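Girnevmont Portrait Group Opens Family Studio in Akavness

AKAVNESS, 24th April. Girnevmont Portrait Group has opened a new studio for maternity, newborn and first-year photography in the Liyanage building in Akavness. The studio is the company's third location and the first to be used only for families with children under two.

The new space covers 2,000 square feet and includes 3 shooting rooms, a private feeding room and a waiting area for brothers, sisters and grandparents. Each shooting room has its own heating control, so that newborns can be photographed comfortably at any time of year. Parking is available at the rear of the building, with step-free entry.

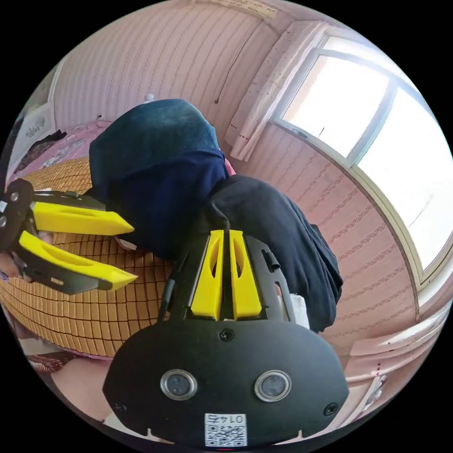 Newborn sessions are normally held in the first two weeks after birth. Parents are asked to reserve a place during the second trimester, and the date is confirmed once the baby has arrived. There is no charge for moving a session when a baby comes early or late.

Girnevmont photographed 334 newborns at its two existing locations last year. All staff who handle infants complete the company's own safe posing course before working with clients and repeat it every year.

Families may order prints, wall pieces and albums from the Fernudeck collection, samples of which are on display at the studio. A first-year plan, covering newborn, six-month and first-birthday sessions, is also offered.

To mark the opening, the first 80 families to book a maternity session will receive a framed print at no cost. The offer applies to sessions held before the end of September. Bookings are accepted by telephone or at the studio's front desk.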